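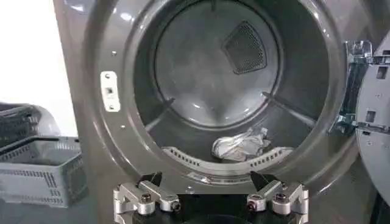
Hullside dryer unloading — read this before you train on it

G'day, and thanks for grabbing the set. I'm Brian Okoth, I did most of the recording and all of the swearing. The set has 1252 episodes of a two-fingered arm pulling laundry out of a front loader, wrist camera view, plus joint positions and gripper opening. The bit you need to know about is the fault, so I've put it up front.

What went wrong

In 218 episodes the gripper reports "closed on object" when it has hold of nothing at all. We'd swapped the fingertips in October and I never redid the zero on the left finger (my fault entirely, Faith Mussa had even left a note on the bench about it). The offset was small enough that the driver read a shut, empty gripper as a shut gripper with a thin bit of cloth in it. So the arm would reach into the drum, close on air, back out very confidently and open over the basket. The log says success. The cloth is still sitting in the dryer!

Light-coloured cloth near the bottom of the drum was the worst for it. Our old image check struggled with pale fabric against grey metal, so it waved those ones through as well.

The other one

In 2 episodes the arm went in too low and a fingertip caught the slots of the lint grille. The force limit on the Modise controller was set way too high for this job and it kept pulling. I hit the stop both times. We've lowered the limit since, and if you're running this on your own arm please do the same before you go anywhere near a grille — those slots are just the right size to be a nuisance.

What's in the folders

clean: use this one
false_grasp: the 218, labels corrected by hand, original labels kept in old_label
estop: the 2 grille catches, cut at the moment of the stop
calib: finger zero readings, before and after

Known leftovers

Faith went back over 25 clean episodes and was happy with the lot, but that's a spot check and I'd be surprised if we found every dud. Gripper width is the field I'd trust least. If you find a bad one, send me the episode number and I'll move it.

Last updated 4/22/20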